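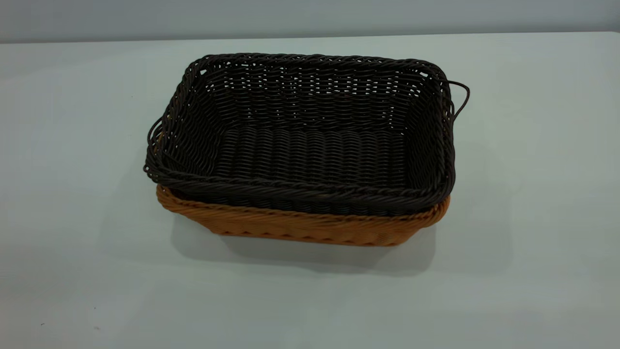 Cluvau bread baskets, set of 2: do they earn the shelf space?

The seller promises bread that "stays fresh longer." I doubt any open basket can do that, and mine didn't. Rolls left out overnight were as hard as ever by breakfast.

They do stack, dark inside tan, so storage is easy enough. 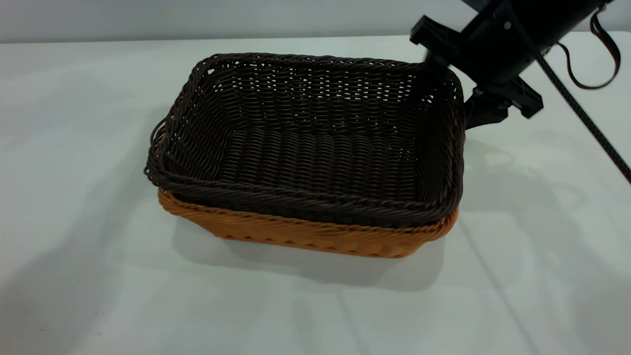

Cleaning

Crumbs get into the weave and stay there. I spent 5 minutes with an old toothbrush and still missed plenty.

Verdict

Fine for serving. For keeping bread, a paper bag did just as well.

Reviewed by Orvokki Riihimäki, 25/09/2019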